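Planner notes: Nulturis in the sim kitchen

Radix shipped its new grasp planner, Nulturis, on Tuesday, with talk of 2000 kitchen layouts. We'd wait – simulated marble forgives a lot.

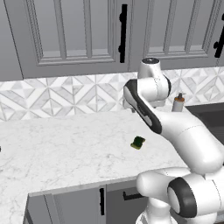
Sponge on the counter, arm at the back, in simulation.

Our doubt is the contact model. The release log lists 12 fixes, and nine of them touch collision padding.
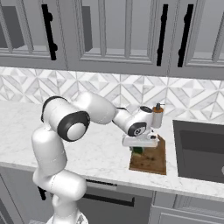
Until those settings are documented, we'd keep the old planner for anything near a sink.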